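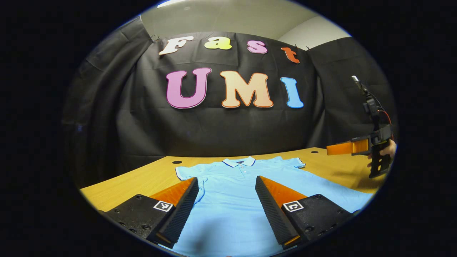 May, by the Estudon working group on household routines

4.2 Do folding methods save time?

Advice on folding clothes nearly always comes with a promise of speed. The method taught in the Plorus leaflets is said to halve the time needed for a basket of shirts, and similar promises are made for rival methods. We could not find the basis for any of them. The leaflets cite one another, and the oldest cites a trial in Miltislow for which no times were ever printed.

Our own diary study gives little support to the promise. Of the 202 households that returned a diary, 39 said they had followed a named method for the whole period. Their reported folding times were a little shorter than those of the rest, but these were also the households with fewer children and more closet space. Once we compared homes of similar size, the gap shrank to less than the rounding in the diaries, where most people wrote down times to the nearest five minutes. We would not build an argument on it in either direction.

There is also the question of what gets timed. A demonstration usually starts with a shirt on a table (Figure 1) and stops when the shirt is folded. At home the work starts earlier, with sorting and turning sleeves right side out, and ends later, when the pile is put away. Diary keepers who listed these steps separately gave folding itself the smallest share. A method that made folding twice as fast would leave most of the chore as it was.

Figure 1. A light blue polo shirt on a wooden table, with the word "Fast" in cut-out letters on the black cloth behind.

Supporters of the methods may reply that the gain comes with practice. Perhaps it does. Palumbo, a training course sold to hotels, claims that staff reach full speed after about 2,000 items. Few of our households would get through that many shirts in several years, and the hotel work was mostly towels, which have no collar or buttons. We see no good reason to carry the result over.

What the diaries do show is that people who like a method keep using it. Several wrote that their drawers looked better, and one that Saturday folding had become less of a bore. Those are fair reasons to fold a shirt in a certain way. They are different claims from the one on the leaflets, and they should be tested separately, with times taken by someone other than the person selling the course.

Related items
Who sorts the socks? Shared chores in small homes
Rounding errors in time diaries
Closet space and the weekly wash
Section 4.3: Ironing and its decline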